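Viltthorpe Community Boards > Local News > Cold cases and old mysteries

Topic: Skeleton in the Dumlao quarry pond -- has anyone read the inquest notes?

quarrykid
Posted 13 July 2019
So the county finally put the inquest notes up on the records page and I have been reading since breakfast. For anybody new to this, the pond at the old Dumlao quarry was pumped down last August to repair the spillway, and the crew found human remains under the silt on the north side. It was in the paper for a week and then everything went quiet.

The notes run to 398 pages!! A lot of it is pump logs, but the good parts are really good. The examiner says adult male, in the water for decades, no sign of injury to the bone. There was a belt buckle and part of a boot. I always assumed they had nothing to go on, and there's a whole section on the boot alone.

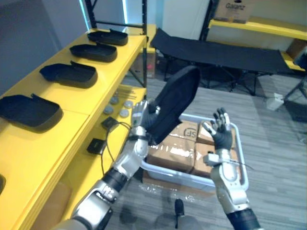 My favorite part so far is the statement from Lieven Van Rooij, who was foreman on the spillway job. He stopped the pumps the minute one of his guys called out, and he kept them stopped for 3 days even though the contract had a penalty for delay. Reading it in his own words gave me a whole new respect for how that was handled.

Who else is reading? I'd love to go through it in chunks with people.

millrace_bev
I'm in! Started at the back, because I always do. The appendix with the old quarry maps is wonderful if you grew up on that side of town. The pond had two arms back then and the north one was filled in when they put the road through. I had no idea.

One question. Did you see anything on who owned the land at the time? My dad used to say the gate was never locked.

quarrykid
Page 61, I think, or close to it. It was still the quarry company up to the sale, then it went to the county. And your dad was right, two witnesses say the gate stood open all summer and kids swam there. I've got a list of page numbers going and I'll post it when it makes sense to somebody other than me.

Tanner_R
I'll be the grump. I read the summary and I don't see what's new. "Open finding" means they don't know. They didn't know last August either. Meanwhile the county paid for all this and the spillway still leaks.

millrace_bev
It's a lot more than they had, Tanner. They have an age range now, and a height. Before that it was just "remains."

Tanner_R
An age range of 25 to 50. That's half the men in the county.

fenceline
Popping in to say the age range does matter if you put it next to the missing persons list from those years. I spent most of the winter on that list for a different case (the Fuko Road one, there's an old thread) and it gets short fast once you can rule out women and teenagers. I'm excited about this. It's the first time in ages we've had real paperwork to work from and not just what somebody's cousin heard at the gas station.

One caution, though -- please don't post names from the list in this thread. Some of those families are still here, and a few of them read this board. If you think you have a match, call the sheriff's office. They have a form for it. 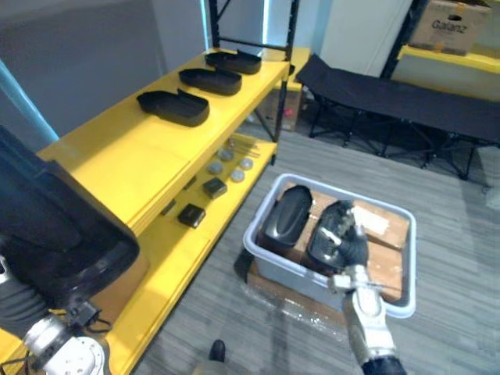
Also, for anyone using the county site, the big file chokes on a phone. Download it in the four parts instead. Part two is the one with the witness statements and it's by far the best read.

quarrykid
Thank you, I should have said that about names in my first post. Agreed, no names. And yes to part two! The retired bus driver's statement is so vivid. She remembers which stop people got off at for the swimming hole and what the fare was.

Tanner_R
OK, I went and read part two. I'll give you the bus driver. She's great. I still think the dental work should have been done months earlier. The bones came out in August and the request didn't go in until after the new year. Nobody explains that gap.

gomow_gail
The gap bothered me too. I live out in Gomow and we use the same examiner, and everything is slow, not only this. It's one office for three counties. I don't think anyone was hiding anything.

Tanner_R
Didn't say hiding. Said slow.

gomow_gail
Then we agree :)

millrace_bev
Does the reward still stand? I remember $500 from the paper and my sister swears it was $1,000.

fenceline
You're both right. It started at $500 and was raised to $1,000 before Christmas. It's for information leading to an identification, and it's still open as far as I know.

quarrykid
Page list so far, for part two only: gate and swimming, 112 to 119. Bus driver, 124. Van Rooij, 130 to 138. The boot is in part three and I'm saving it for tonight. Bev, if you can do the maps, I'd be thrilled.

millrace_bev
Maps are mine. Give me until tomorrow, the scans are sideways and I have to print them.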